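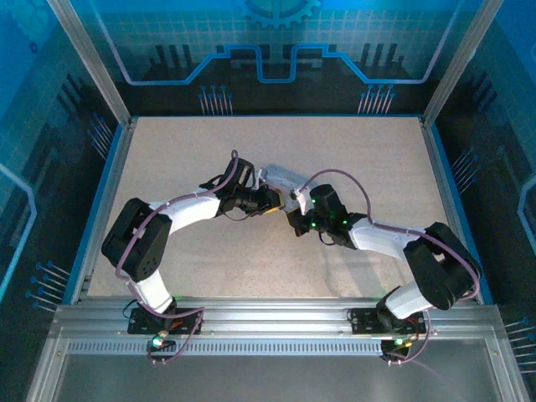
Translucent pouch, gray-blue, on a speckled top

Fala Resealable Pouches, box of 1,000
Sold by Sosalier. Item 422.

Plain zip pouches for dry goods, beads, tea, screws, whatever. Press-to-close along one short side. Flat bottom, no gusset. Food safe. Not for the microwave, not for boiling water, please stop asking.

Also in packs of 50 if you just want to try them. Same pouch, costs more per piece.

Shipping: leaves the Grerstead warehouse next morning if the order is in by 2 pm. Big orders take a day longer. Pallets, email Yolanda Garrido first for a freight price.

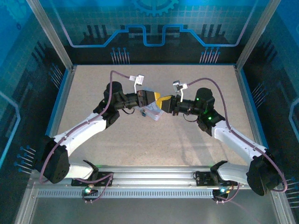 Clear plastic bag, pale beige tabletop

Storage: keep boxes out of direct sun, the zip goes stiff. Cold garage is fine, let them warm up before you open alot of them.

Labels: paper labels stick OK, glossy ones peel at the corners. Lüse labels are back in stock in January, small size only for now.

Returns: unopened boxes, 77 days. Opened boxes no, unless the zips are bad, then send us one pouch and the slip from the lid and we replace teh box. Ask for Margus.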